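Görtz opens repair and recycling scheme for worn socks in Gernthorpe

Gernthorpe, 06/12/2025

Sock and hosiery maker Görtz has opened a repair and recycling scheme for customers in Gernthorpe and the surrounding villages. The scheme takes in worn socks of any make, mends those that can be mended and sends the rest to be pulled back into fibre.

It runs from the company's shop on the ground floor of the old Traremen mill, where a counter has been set aside for drop-offs. Collection boxes are also in place at 16 other sites, among them the library, the leisure centre and both railway station entrances. Socks left in the boxes go for recycling only. Anyone who wants a pair mended and returned should bring it to the counter, where it will be given a ticket.

The opening follows a trial in September, held at the mill shop alone. During the trial the shop took in 2441 socks. Many arrived without a partner, and the company has changed its rules as a result: single socks are now accepted on the same terms as pairs.

A mend costs £3 a sock for a hole at the heel or toe. Cuffs that have lost their stretch can be re-elasticated for the same price. Görtz socks bought within the past two years are mended free of charge on sight of a receipt or order number. Mended socks are ready to collect within 10 working days, and will be kept at the counter for 30 days after that. 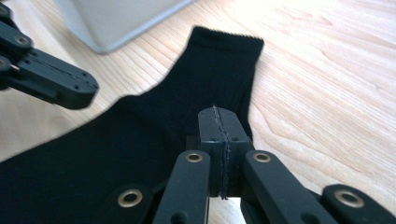

Socks should be washed and dried before they are handed in. The counter cannot take tights, compression stockings or anything with a rubber sole. Wool, cotton and mixed yarns are all accepted, though very fine dress socks may be turned down for mending if the knit is too thin to hold a darn. In that case the customer can take them home again or leave them for recycling.

Mending is done by hand in the former packing room, in a yarn matched as closely as possible to the original. Black, navy and grey are kept in stock in several weights. For other colours customers may choose the nearest match or ask for a contrasting darn — a popular choice during the trial, mostly for walking socks.

Socks for recycling are sorted by fibre at the mill and sent to Tundau, a fibre recovery firm, which shreds them and cards the result. Wool-rich material is spun into a coarse yarn for boot socks. Mixed fibres with a high share of elastane cannot yet be spun again and are made into padding for furniture and pet beds. Görtz expects the first boot socks made partly from returned wool to be on sale in the mill shop next autumn, in one colour, a mid grey.

A short printed guide to darning at home is available at the counter and from the library desk. It covers the two stitches used in the mending room, the choice of needle and how to stop a small hole at the toe from spreading. The guide is free. Darning needles and cards of mending yarn are sold in the shop.

The counter is open during normal shop hours. Parking at the mill is free for the first hour, and there is step-free access from the yard side. Collection boxes can be used whenever the building they stand in is open.

Shops, schools and workplaces that would like to host a box can apply through the customer services desk at the mill. Boxes are supplied and emptied at no cost to the host, and need a dry indoor spot near an entrance.

Notes to editors

Görtz makes socks and hosiery for walking, work and everyday wear. Its shop and mending room are at Traremen mill, Gernthorpe.

Visits to the mending room can be arranged through the press office at the mill.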